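I've been a judge at the Wirnia student robotics contest for a few years now, and every year I come home grumpy. This June was no different. The household task is set the table, clear the table. You get 16 minutes and a score out of 100, and I have never believed that score.

The team I spent Thursday with calls its project Rovomero. It's six students from the evening club, two arms, and a control package named Levo that one of them started writing last fall. They were nice about having me there. I asked rude questions and they fed me pretzels.

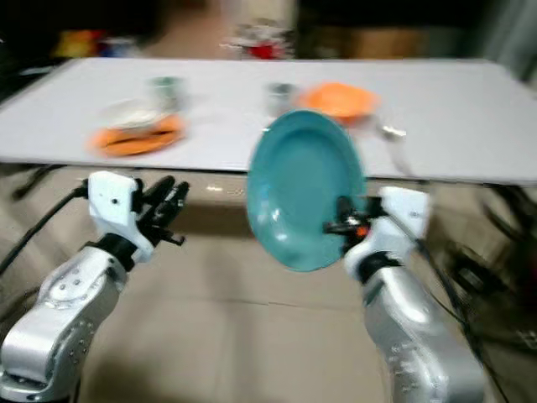

My main gripe is with the word "autonomous" on the entry form. The rules let a team restart a run, pick the starting layout and choose its own dishes. By the time you've done all that, a lot of the thinking has been done by people. I wouldn't mind if the form said so. It has one checkbox, and everybody checks it.

Then there's the practice log. Rovomero's says 100 for the plate pickup. Fine, 100 what? Percent of tries, or points on the contest scale? I asked two students and got two answers. The log had no column for runs that were stopped early, and I think that's a bigger hole than anything in the code.
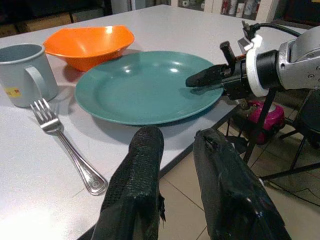
Orsolya Antal told me I was being unfair. In her view a club log is for the club, and if they had to write up every stopped run they'd never get to the next one. She also said she learned more from one bad evening with forks than from her whole controls class.

I believe her on the forks. A flat utensil on a flat table is a miserable thing to pick up, and I'd much sooner see a contest built around that than around a total. But a log only the club can read isn't much use in August, when half the club has graduated.

They let me pick a layout after that. I put in more dishes than the sample task calls for and stacked a bowl on a plate, which got me a look.

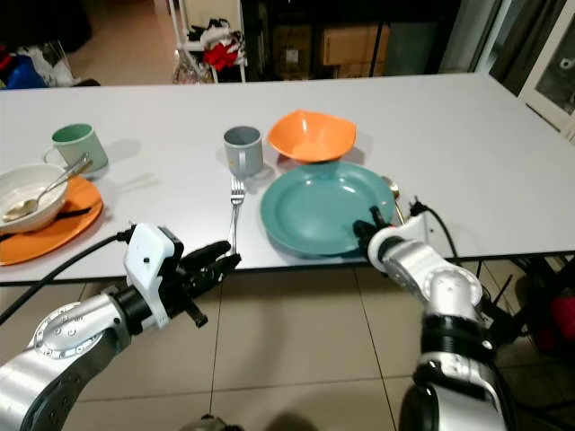 Too many things at once, Kuo-hua Chang said, and if it went badly I'd write that the robot can't set a table, when all I'd have shown is that I can make a mess of one.

Fair enough, and I'm not going to report how that layout scored. One try tells you very little, which is my whole complaint about the contest, so I can't turn around and use it against them.

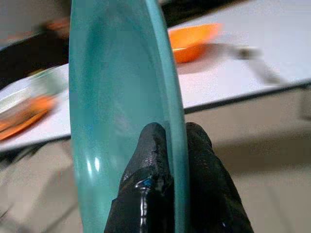

What I'd like from Wirnia next year is pretty dull. Have a judge set the layout. Write down every start, including the ones somebody stopped. Publish the sheet with the score. Teams running Levo or Kiss or something homemade would all be on the same footing, and I could quit squinting at checkboxes.

I sent that to the contest office last night. They've had a version of it from me before, so I'm not holding my breath.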